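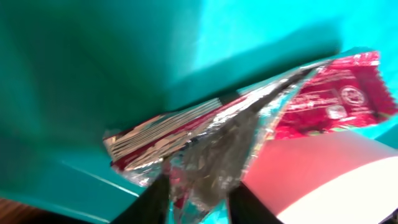

Courses > Robot Learning > Week 2 handout

October 27, 2020
By Yaneth Zapata

Last week we talked about what a policy is, and now we come to the part that eats up most of your term – gathering the examples it learns from. I'm fond of this part, I must admit, though I grumbled plenty when I did it myself at Birnport (a whole August of it!).

Each pair will record 400 episodes of picking things out of a container. Crumpled foil packets are lovely teaching objects: they're shiny, they fold wherever they please, and two grasps on the same packet hardly ever look alike from the wrist camera. Please do include plenty of them, along with the stiffer things.

A few habits from the Pudach set, which had 3000 episodes and rather too many of them alike:

Move the objects between episodes, and turn them over as well. Let some of them overlap.

Keep the clumsy grasps. If the packet slips, mark the episode as a slip and carry on – we shall want those in week five.

Don't hurry the approach. Printing that smears in the wrist view is fine now and then, but a whole set of it is hard going for everybody.

Write your notes as you go, please, and read Bermúdez, page 26, before the lab.

Comments

Yolanda Muñoz: Do slips count towards the 400?

Yaneth Zapata: They do, Yolanda, as long as they're marked.

urnunport_lab: Page 26 is missing from the library scan, could someone post it?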